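작은 그릇만 모으는 분을 만나고 왔어요

사실 처음에는 전화로 끝내려던 인터뷰였어요. 그런데 통화한 지 십 분 만에 "그릇 얘기를 어떻게 전화로 해요, 와서 만져 봐야지" 하시는 바람에 결국 가방을 싸서 다녀왔습니다. (가길 정말 잘했어요!) 멜탄리(Meltanley)라는 작은 살림 가게를 꾸리는 분인데, 이름은 쓰지 말아 달라고 하셔서 여기서는 그냥 사장님이라고 부를게요. 가게는 언덕길 중간쯤에 있고 간판이 워낙 작아서 저는 두 번이나 지나쳤어요. 가게에서 파는 건 딱 작은 그릇, 그러니까 손바닥에 올라가는 크기의 볼뿐이에요. 접시도 없고 컵도 없어요. 컵 찾는 손님이 하루에 한 명은 꼭 온다는데, 그때마다 두 집 건너 가게를 알려 드린대요.

들어가자마자 보리차부터 주셨는데, 그것도 볼에 담아 주셨어요. 손잡이가 없으니 두 손으로 감싸게 되더라고요. 제가 어색해하니까 사장님이 웃으면서 그러셨어요. "다들 처음엔 그래요. 근데 세 모금쯤 마시면 컵보다 편하다고 해요. 안 그런 분도 있고요." 저는 네 모금째에 편해졌습니다.

왜 하필 작은 볼이냐고 여쭤봤더니 대답이 꽤 길었어요. 원래는 네엠포트(Nemport)라는 주방용품 도매 회사에 다니셨대요. 거기서 맡은 게 큰 냄비랑 찜기였고, 창고에서 하루 종일 무거운 것만 들다 보니 집에 와서는 가벼운 것만 만지고 싶었다고요. "퇴근하면 팔이 안 올라가요. 밥그릇도 무거워. 그래서 조그만 볼 하나에 밥이랑 반찬을 같이 담아 먹기 시작했는데, 그게 너무 좋은 거예요. 설거지도 하나고." 그렇게 하나둘 사다 보니 지금은 집과 가게를 합쳐서 354개가 됐답니다. 숫자를 어떻게 그렇게 정확히 아시냐고 했더니 2월마다 전부 꺼내서 닦고 세신대요. 손님이 제일 없는 달이라서요. 올해는 사흘이 걸렸고, 마지막 날에는 허리에 파스를 붙이고 닦으셨대요.

그다음부터는 색깔 얘기로 한참 흘러갔어요. 저는 집에 흰 그릇밖에 없는 사람이거든요. 흰색이 제일 무난하지 않나요, 하고 조심스럽게 말씀드렸더니 고개를 절레절레 흔드시더라고요. "흰 그릇은 좋죠. 근데 상까지 하야면 그릇이 안 보여요. 저는 상이 하얗거든요. 그러니까 그릇에 색이 있어야 눈이 가죠." 사장님이 손님들한테 제일 많이 권하는 조합은 회색, 분홍, 연두예요. 회색도 새까만 쪽으로 가는 회색 말고 푸른 기운이 살짝 도는 걸로요. 분홍은 연할수록 좋고, 연두는 노란 기운이 있어야 한대요. 초록이 너무 진하면 나물을 담았을 때 나물이 죽어 보인다고 하셨어요. 그런 생각은 한 번도 해 본 적이 없어서 수첩에 바로 적었습니다.
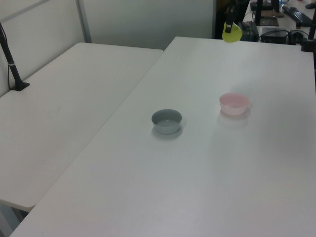
셋을 고를 때 모양은 비슷하게 맞추고 색만 바꾸라는 말씀도 여러 번 하셨어요. "모양까지 다 다르면 정신이 없어. 근데 모양이 같으면 색이 아무리 달라도 한 식구처럼 보여요." 그러면서 위가 넓고 아래로 갈수록 좁아지는 모양을 제일 좋아한다고 하셨어요. 숟가락이 바닥까지 자연스럽게 내려가고 마지막 한 숟갈이 잘 모인대요. 저는 옆에서 빈 그릇에 숟가락을 넣었다 뺐다 하면서 연습까지 해 봤는데요, 진짜 바닥에서 딱 멈추는 느낌이 있어요. (다른 손님이 들어와서 좀 민망했어요.)

뭘 담아 드시냐는 질문에는 신이 나서 말이 빨라지셨어요. 회색에는 두부나 흰죽처럼 하얀 음식, 분홍에는 오이무침, 연두에는 무조건 토마토! 달걀찜은 어디에 담아도 예쁜데 사장님은 회색에 담는 게 제일 좋으시대요. "분홍에 김치는 담지 마세요. 제가 해 봤어요. 색이 싸워요." 저는 집에 오자마자 굳이 분홍색 사발을 하나 빌려다 김치를 담아 봤는데, 음, 제 눈에는 괜찮던데요. 이건 사장님과 의견이 갈리는 걸로 해 둘게요.

상차림 얘기도 재미있었어요. 저는 그릇을 다닥다닥 붙여 놓는 버릇이 있거든요. 식탁이 좁아서 어쩔 수 없다고 생각했는데, 사장님은 그릇 사이에 손 하나 들어갈 자리는 꼭 비우라고 하시더라고요. "반찬 집을 때 소매가 안 빠지려면 그만큼은 필요해요. 그리고 비어 있는 데가 좀 있어야 상이 편안해 보여." 한 줄로 나란히 맞추는 것도 별로래요. 하나는 앞에, 하나는 조금 뒤에, 또 하나는 더 멀리 두는 식으로 어긋나게 놓는 걸 좋아하신답니다. 자를 대고 맞춘 것 같은 상은 밥 먹기 전에 긴장하게 된다고요. 저희 엄마가 들으면 기절하실 얘기예요. 저희 엄마는 젓가락 끝까지 맞추는 분이거든요.

식탁이 좁으면 하나 더 붙이는 것도 방법이라고 하셨어요. 손님 오는 날만 작은 상을 옆에 대는 거죠. 다만 두 상이 만나는 틈에는 절대로 그릇을 걸쳐 놓지 말라고 하셨어요. 예전에 미역국 담은 볼을 그 위에 올려놨다가 바지를 한 벌 버리셨다고 하네요. "높이가 종이 한 장만 달라도 기울어요. 국은 거짓말 안 해." 이 말씀 하실 때 표정이 너무 진지하셔서 저는 웃음을 참느라 혼났어요.

값도 여쭤봤습니다. 가게에서 제일 잘 나가는 볼이 하나에 4,000원이에요. 코발치크(Kowalczyk)라는 작은 공방에서 나오는 건 그보다 비싼데, 사장님 말로는 처음 사는 분한테는 굳이 안 권하신대요. 먼저 싼 걸로 세 개 써 보고, 한 달 뒤에도 매일 손이 가면 그때 좋은 걸 하나 들이라고요. 장사하시는 분이 그래도 되냐고 했더니 손을 내저으셨어요. "안 쓰는 그릇 사 가면 내 마음이 안 좋아. 찬장 구석에서 먼지 쌓이는 거 생각하면." 그러고는 지난번에 한 손님이 열아홉 개, 정말로 19개를 한꺼번에 사 가겠다고 해서 말린 얘기를 한참 하셨어요. 결국 여섯 개만 사 가셨대요.

보관하는 법은 제가 꼭 듣고 싶었던 거예요. 저희 집은 찬장 문을 열면 그릇이 쏟아지는 집이라서요. 사장님은 같은 모양끼리 겹치되 네 개를 넘기지 않으신대요. 다섯 개부터는 맨 아래 것을 안 꺼내게 된다고요. 그리고 자주 쓰는 세 개는 찬장에 넣지도 않고 그냥 상 위에 둔답니다. 저는 상 위에 뭐가 나와 있으면 치우고 싶어지는 사람인데, 사장님은 빈 그릇이 나와 있으면 "뭘 담을까" 하는 생각부터 든다고 하셨어요. 씻은 다음에는 엎어 두지 않고 마른행주로 바로 닦아 바로 세워 두신다는데, 엎어 두면 테두리에 물자국이 남는 게 싫으시대요. 저는 이것만은 못 따라 하겠다고 솔직하게 말씀드렸습니다.

나올 때쯤 앞으로의 계획을 여쭤봤더니 테르스테드(Terstead)라는 동네 장터에 자리를 하나 얻으셨다고 해요. 볼 100개를 들고 나가서, 오는 사람마다 세 개씩 골라 상에 직접 놓아 보게 할 생각이시래요. 사지 않아도 되고 놓아 보기만 해도 된다고요. 포장은 신문지로 하실 거고, 종이 가방은 아직 못 정하셨답니다. 손잡이 끈이 자꾸 끊어져서 다른 걸 찾는 중이라고, 혹시 튼튼한 데 아는 곳 있으면 알려 달라고 하셨어요. 읽는 분 중에 아시는 분 계시면 댓글 부탁드려요!

저는 결국 세 개를 사 왔어요. 회색 하나, 연두 하나, 그리고 분홍 대신 또 회색이요. 사장님이 계산하면서 "분홍은 다음에 오겠네" 하셨는데, 지금 이 글을 쓰면서 벌써 분홍이 좀 아쉬워요. 다음 주에 장 보러 가는 길에 다시 들러 볼까 합니다.

2023년 6월 7일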